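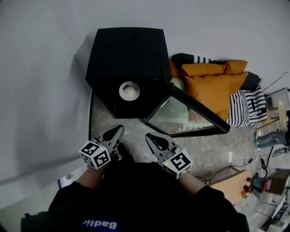

Tomomi Miyazaki wrote back after the first session that she had stopped putting cushions on her sofa altogether, and could I please say something to people like her. She has a toddler and a glass table and was picking everything up off the floor four times a day. So I've moved the sofa section to the start. Tomomi, if you're in the room, the short version is keep two and put the rest in a closet.

Opening, 5 minutes

Welcome, thank Endaswood for the room. Say where the restrooms are. Mention that the handout has last November's prices and I haven't updated them.

The talk is on resetting a living room at the end of the day. Resetting means putting back what's already yours. No shopping, no moving furniture. If people want to talk about moving furniture, Haruna Uchida is doing that after the break.

The sofa, 10 minutes

Start with the sofa. It's the biggest soft thing in the room and it collects the most.

Orange cushions piled up on a sofa look like a mess even when every one of them is clean. Spread the same cushions along the back and the room looks done. Largest at the ends, smaller in front. Odd color out, like a black one among the orange, goes toward one end.

Take everything off first. People skip this. They push cushions around on top of a crumpled blanket and then wonder why nothing sits flat. Cushions onto a chair, blanket off, brush the seat with your hand, then build it back up.

Striped or zigzag blankets: fold so the pattern runs one way, then hang it over the arm. A bold pattern shows a crooked fold much more than a plain one does. If you don't want to fuss with it, fold it in thirds and leave it on the seat. Let the end hang well short of the floor -- feet catch on it.

(Ask who has over 2 blankets on the sofa right now. Wait for hands.)

The glass table, 8 minutes

You see straight through a glass top, so the floor under it is part of the table. A pale green pillow under there will show from the doorway. Clear underneath before you wipe the top.

Wiping: slightly damp cloth first, dry cloth second. Go edge to edge. On a triangular table start at one corner and work toward the long side. Thin black frames show dust along the top, so run the dry cloth around the frame last.

Sota Honda asked last time whether vinegar is OK. On plain glass, diluted, yes. Keep it off the frame if you don't know what the finish is.

Black furniture, 5 minutes

Matte black tops show fingerprints and lint. Microfiber, dry, light pressure. No polish, it leaves shiny patches that don't come out. I did this to my own cabinet and had to put a tray over the spot.

Keep the top clear if you can. One lamp is fine.

Floor, 5 minutes

Always last. Speckled terrazzo hides crumbs, so don't go by eye. Sweep toward the door, pull the cabinet out only when you're doing a full clean.

Demo

Set up beforehand: four cushions, one blanket, the small table. Ayane Kubo has the timer. Do it once slowly while talking and once at normal speed without talking. If it runs long, cut the second one.

Questions

Storage for spare cushions -- point to page 2 of the handout. Pet hair -- rubber glove, drag it one way. Washing covers -- read the label, zip them closed first.

Tetsuya Kobori needs the room back at 4:30. Stack chairs on the left wall.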